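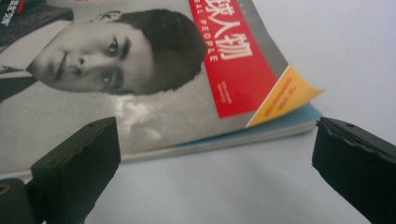 The Long Way Back to Torkville

Readers who have followed "Keren" since the beginning will know that it has never been in a hurry. The first issue spent eleven pages on a woman trying to get a horse across a ford, and by the end of it the horse was still on the wrong side. So when word came that the new run would open with a time jump, a new city and a heroine who had apparently forgotten how to do the one thing she was good at, there was a fair amount of muttering among the faithful. I muttered a bit myself, I'll admit, mostly to the man behind the counter at my local shop, who has put up with a good deal from me over the years.

I've now read the first seven issues of the new series three times through, once quickly, once slowly, and once on a very delayed train with a cheese sandwich in the other hand, and I'm happy to report that the muttering was misplaced. Mark Anthony Soriano, who both writes and draws the book (he has help with the colours these days, though he still does all the lettering himself), has made something stranger and kinder than the series he left behind.

For those coming to it fresh, a little history. "Keren" began as a back-up strip in the anthology "Nillidum", tucked in behind two much louder serials about space pilots. It ran to six pages at a time, in black and white, and it concerned a river guide in a country that didn't appear on any map. Keren could hear water. If you blindfolded her and set her down in the middle of a dry plain she could walk you to the nearest stream, and she could tell you on the way whether you ought to drink from it. That was the whole of her gift. She couldn't fly or throw a cart. In the pages of "Nillidum", where somebody's planet blew up most months, she must have looked very small indeed.

She found her readers all the same. The strip outlived both of the space serials and then the anthology itself, and when it came back under its own title it carried on for long enough to take Keren from the mountains to the sea. That first series ended at Catacutan, the drowned port, with Keren standing on the harbour wall and hearing nothing at all. It was a marvellous last page. Some of us thought it ought to have been left there.

The new series picks up years later, in Torkville, and Torkville is a city with no river. It had one once. It was bricked over by a mayor whose name has been scratched off all the statues, and the people who live on top of it have mostly stopped wondering why their cellars smell. Keren works in a laundry. She's older and heavier, and she has a bad knee that Soriano draws with real tenderness, so that you can tell from the set of her shoulders which stairs she has just come up. She still can't hear anything, and she has told everyone she knows that she never could.

I love the laundry. I could happily have read a dozen issues about it. There's a long stretch in the second issue where very little happens apart from sheets being folded, and the talk goes back and forth across the table between Keren and the two sisters who run the place, and by the time the last sheet is done you know who owes money to whom, who is about to be married and who would rather not be. Soriano has always been good at letting talk run over a piece of work. In the old series it was rowing, or mending nets, or that endless business with the horse. He lets people interrupt each other, too, and his balloons overlap in a way that looks like a mistake until you read it aloud.

The plot, when it does arrive, comes in by the back door. A boy turns up with a tin box and a list of numbers, and he wants somebody to tell him what they mean. 1000 is easy enough, as that was the year the city was founded, and every child in Torkville has had to draw the founders in crayon. 2347 takes longer and leads to the third issue, which is set almost entirely in a records office and is a good deal funnier than it has any right to be. As for 3397, I'm not going to spoil it, but I will say that I had to put the comic down and go and make a cup of tea, and that when I came back I turned straight to the beginning and found it sitting there on a laundry ticket on page two, as plain as you like.

It's that sort of book. Soriano hides things in the open and trusts you to come back for them. He did it in the first series as well, though there I sometimes felt he was hiding them from himself, and the middle stretch (the marsh issues, as they're known, and not always fondly) had a habit of picking up a thread, admiring it and putting it down somewhere damp. The plotting is firmer now. Each issue of the new run has a proper shape, and you could hand any one of them to a friend, apart perhaps from the fifth, which begins halfway through an argument and leaves before it's over.

About that fifth issue. It has divided people, and I can see why. Keren spends it in bed with a fever, and we spend it in her memory of Catacutan, except that her memory is wrong. The harbour wall is in a different place. A character who died in the old series is alive and complaining about the food. Long-standing readers went through it with their back issues open beside them, making lists of errors, and one or two wrote some rather cross letters, which were printed in the sixth issue without any reply. Then came the seventh, and in it the lists of errors turned out to be very useful things to have made. I don't think I've ever seen a serial make such good use of its own pedants. I say this as one of them. My list ran to two sides.

The art has changed a good deal, and I suspect this will be the sticking point for some. The original "Keren" had a fine, scratchy line, all reeds and ripples, and its black and white suited the cold country it was set in. Torkville is done with a thick brush. The buildings lean in and the faces have been simplified, some of them down to a nose and a worry. The colours are brick and mustard and a tired sort of green, and blue has been left out altogether, so that when a bit of it does at last appear, in the corner of a panel you might easily skip, it gives you quite a jolt. I missed the scratchy line for an issue and a half. After that I stopped noticing, and when I went back to the old books to check something I found them a little fussy, which I'd never have expected to hear myself say.

There are things I'd quibble with. The boy with the tin box is more of an errand than a person for the first few issues, and he doesn't get a decent joke until the fourth. The villain, if she is one, has been kept offstage so long that I've begun to lose interest in her shoes, which are all we've been shown. The back pages carry a prose serial about the old mayor which is set in tiny type and which I have read out of duty. And I do wish somebody would bring the first series back into print in a decent edition, as the old collections have dreadful glue and my copy of the second one is now more of a folder.

Still, I'd not want any of that to put you off. What has stayed with me most is a small moment near the end of the sixth issue. The younger sister asks Keren what it was like, back when she could hear the water, and Keren begins by denying it as usual, and then the kettle goes, and she gets up and sees to it with her back to us. Four panels of a woman making tea. In the last of them her head has turned, just slightly, towards the floor. No caption tells you what it means, and the sister has already started talking about something else.

I must have looked at that panel for a good five minutes. The man at the shop says he sold out of the issue and had to send off for more, and that several people came in asking for it who don't usually buy comics, among them his own aunt, who read it standing up by the till and then wanted the other five.

New readers can begin with the first Torkville issue and be perfectly comfortable. You'll miss an old joke here and there, and you won't know why a certain tune makes Keren leave the room, but she isn't telling the sisters either, so you'll be in good company. If you can find the Catacutan issues second-hand, read them before you get to the fifth. Keep a pencil by you.

The eighth issue of "Keren" is promised for the new year, with a longer page count and, according to the note at the back of the seventh, "a horse".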